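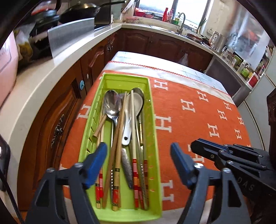 The case against sorting the cutlery tray

Search this site
Enter keywords

Filed under: Kitchen, Storage, Opinion

Most advice on kitchen storage treats the divided cutlery drawer as settled practice. Forks go in one channel, knives in the next, spoons in a third, and anything left over goes across the back. I followed it for years, and I now think it is poor design for a household that eats with more than one kind of utensil.

A lime-green plastic tray with the chopsticks, spoons and knife all lying lengthwise together is the arrangement I want to defend. It can stand on the table, on a printed cloth, within reach of whoever is eating. It holds metal, wood and ceramic in the same space. By the usual standards it is untidy, but I would argue that it works better than the drawer most of us have.

Start with geometry. The standard drawer insert assumes three or four shapes of similar length. A chopstick is longer than a dessert spoon and much narrower. Put a bundle of chopsticks in a fork channel and they either bridge the end wall or lie diagonally, and every time the drawer closes they roll. A ceramic soup spoon has the opposite problem. It is short, deep in the bowl and does not nest, so two of them fill a channel meant for a dozen metal ones. An open tray has no channels to fill. Long pieces run the full length and short pieces lean on them.

The second argument is retrieval time. Elis Trevor, who disagrees with me on nearly all of this, maintains that sorting makes each item faster to find. That is true of a tray holding a hundred near-identical pieces, such as a cafeteria's. It is much weaker at household scale. With a dozen or so different pieces in view at once, the eye goes straight to colour and shape. Red-and-white striped chopsticks do not need a labelled compartment. Neither does a white spoon among steel ones. Mixed materials sort themselves visually, and the labour of sorting them by hand after every wash buys very little.

That labour deserves an honest figure. I kept a tally through February and put away 154 pieces in one week, of which 101 were spoons or chopsticks. Each had to be matched to a channel. With an open tray the whole handful goes down in one movement, handles toward the same end if you are careful. I have not calculated the minutes saved and would distrust anyone who had, but the job is plainly shorter.

There are fair objections. The first is hygiene. Soudabeh Yazdani wrote to me after an earlier column to point out that an uncovered tray collects dust and whatever comes off the stove. I accept this. A tray near a cooktop should be washed weekly, and it should never be loaded with damp wood. Bamboo and timber chopsticks need to be dried in open air first, tips up, or they will mark and eventually smell. None of this is unique to the open tray. The corners of a drawer insert are worse, and are cleaned less often.

The second objection is knives. A table knife among spoons is harmless. A sharp knife is not, and should be kept in a block or on a rack regardless of what the rest of the cutlery is doing. The same goes for skewers with a real point. If small children set the table, I would take those out as well.

The third is pairing. Chopsticks come in twos, and a mixed tray separates them. My answer is to buy pairs that differ clearly in pattern, with a band or a coloured end, so that a match can be made at a glance. Plain sticks should all be the same length, in which case any two are a pair. Households that own four almost-matching sets will be annoyed by any system.

On the tray itself, I have little brand loyalty. I have used the Skundeck, which is stable but has a ribbed floor that traps rice, and the Jellumer, which is smooth and slightly too short for long chopsticks. Measure the longest piece you own and add a finger's width. Choose a rigid material that can be put in the sink. A bright colour is practical, as dark utensils and pale wood both show up against it. Avoid lids. A lid means two objects to wash, and within a month it will be kept somewhere else.

I would still use a divided drawer for a formal set that comes out twice a year. For the pieces in daily use, one open tray is sufficient, and it can go from bench to table and back without being emptied.

Last updated: 12 September 2021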